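Small Round Tables for the Office Break Corner

A break corner fails on dimensions before it fails on style. The table has to take a plate, a drink and someone's elbows, and it has to leave a clear path to the door.

Vinzenz Lehner plans workplace interiors at Waro and starts with the walkway. His rule is 3 feet of open floor on the side people use most, measured with the chair pulled out. Office chairs complicate this. A five-star base on casters takes more floor than four straight legs, and it rarely goes back where it came from.

Round tops suit these spots. There are no corners at hip height, and a third person can join without anyone straddling a leg. Pedestal bases are preferred, though the foot should be checked for wobble on hard, glossy floors.

Surface comes next. Dark tops with a marble-vein pattern are common this year, and the reasons are practical. The veining breaks up crumbs and light scratches, and a white plate shows up clearly against black. Fingerprints are the drawback. Jeda sells a matte version, and Braltska offers a similar top in a satin finish that wipes down with plain water. Lehner gave each sample 100 passes with a damp cloth and saw no change in sheen on either.

Keep what lives on the table to a minimum. Bottles belong at the far side, away from the seat, with the front half left free for food.

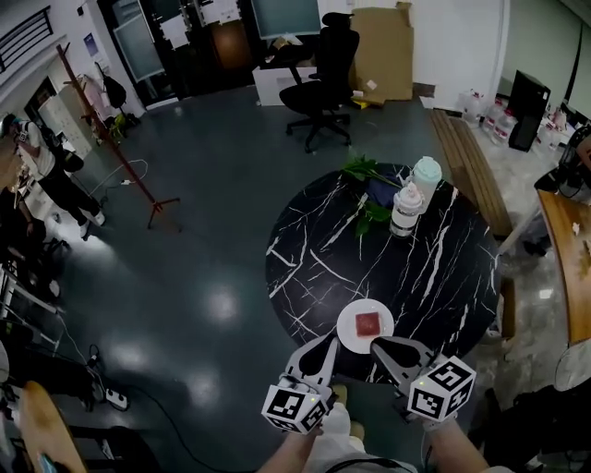

Coats and bags need a place as well. A tripod rack has a wide footprint and will lean if it is loaded on one side, so hang the heavy items opposite each other. Ung makes a wall rail with 6 hooks that takes no floor at all. Route cables along the wall before the furniture goes in, and flatten shipping cartons the same day. Lehner allows 6 inches behind a cabinet for plugs.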